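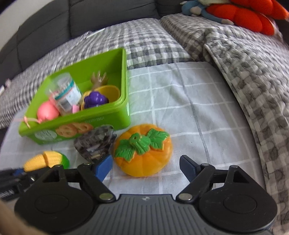 Toy pumpkin between the fingers, corn cob off to the left.

Open day at Bullinthorpe: progress report for the Curnthorpe Fund
08/05/2019

Hello all, and thank you for the extra fortnight. This report covers the period since our last one in November, but most of it is about the open day, as that's where most of the time and a fair bit of the money went, and it's the part you asked me about on the phone.

First the short version. The day went ahead, we had 100 visitors against the 170 we'd hoped for, and the hand-held gripper sessions were far and away the most popular thing we put on. We are behind on the written teaching notes and slightly under on spending. Everything else is more or less where I said it would be.

How the day ran

You'll remember that the original plan was a proper demonstration with rows of chairs, a big screen and me at the front talking. I'm very glad we dropped that. The Tavares room at Bullinthorpe is long and narrow and anyone past the third row would have seen the backs of heads and very little else. So we went for drop-in stations, and we laid the tidying-up task out in something as close to a family living room as we could manage — sofa, blankets, cushions, books, soft toys, and a green box with toys in it. People relaxed straight away! They sat on the floor, they chatted, they asked the sort of questions they'd never ask from a chair in a row.

The task itself is dead simple to explain. You hold the gripper, you pick up a toy, you put it in the box, and then you have a go at taking something back out again. I'd allowed ten minutes a turn and that was too long for some and nowhere near enough for others. One small boy did the corn cob over and over and had to be talked into handing the gripper on. His gran then took even longer than he had.

What I hadn't planned for was how much talking would go on around it. People wanted to know why the fingers open as wide as they do, why you can't just grab things any old how, what a robot would make of a pumpkin with leaves on top. I'd written a little script for the helpers and by eleven o'clock they had all put it down, which was the right decision. If we do this again I'd give them a page of answers to common questions and leave the rest to them.

The toys

I said in the last report that I'd report back on the choice of objects, so I will, at length, sorry. We bought play food mainly on price and it has turned out to be a good choice. The shapes are all different, everyone knows what they're called (very handy with under-fives and with visitors whose first language isn't English) and they can be wiped down at the end. The pumpkin is the one I'd hand to a beginner. It's chunky and bright and you can see at once whether you're lined up with it. The bunch of grapes got a lot of attention too, mostly from people who were sure it would be easy.

Then there are the stretchy ones. I put them in at the last minute and several of you had doubts, I know. They made for the best conversations of the day. A soft thing changes shape as you close on it, and you have to decide where to take hold and how hard to squeeze, and you feel all that in your own hand in a way that no slide of mine has ever got across. Teenagers in particular stopped being polite and got properly stuck in.

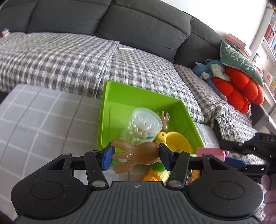
One of the stretchy hands held sideways in the gripper, with the other standing up in the green bin.

I'd like more soft and bendy objects for the next one, and I've put a small line in the budget request for it. Nothing fancy. A few sponges, some socks, a cloth or two.

Working in pairs

We ran part of the afternoon with two people at the same box, each with a gripper. This was in the plan as a "possible extra" and I'd now like to move it up to a main activity. Two strangers sorting one box of toys have to work out who goes first and who's in the way, and they do it out loud, and that opened up the whole business of robots sharing a space with people far better than the display boards did. (The display boards were read by very few people. I'm inclined not to reprint them.)

It does take more room. Elbows were a problem, especially with adults on the floor, and I would want a bigger rug area before we made a regular thing of it.

What didn't go so well

Signage, for a start. The bus drops people at the back of Bullinthorpe and all our arrows were at the front. We lost some visitors that way, I'm sure of it, and I'll take the blame.

The booking form was also a pain. Gerkari, whose system we used, were helpful whenever I rang, but the form asked for a postcode twice and timed out if you stopped to find your glasses. I've asked for a shorter one.

And the teaching notes. I promised you 13 activity sheets by now and only 2 are finished. I could give you reasons, but mostly I put the open day first and the sheets suffered. The rest are in draft and I have cleared my Fridays to get through them.

Money

We are under on travel and on printing, and slightly over on room hire after we took the extra half day for setting up. That half day was worth every penny and I'd ask you to let me build it in next time. The full sheet is attached separately with the receipts. Please shout if any of it looks odd, as I did the adding up late at night.

Next steps

Finish the sheets. Sort a date for the second open day, ideally at Curnthorpe itself so that more of you can come and have a go. Order the soft objects if you agree to them. I'd also like to try a quiet hour first thing in the morning, which two families asked for separately, with fewer people in and the lights down a bit.

One question for you before I book anything: are you happy for us to keep the living room set-up as it is, or would you like to see a kitchen one? I lean towards keeping it, but a kitchen would be fun — and I do have a very large box of wooden spoons.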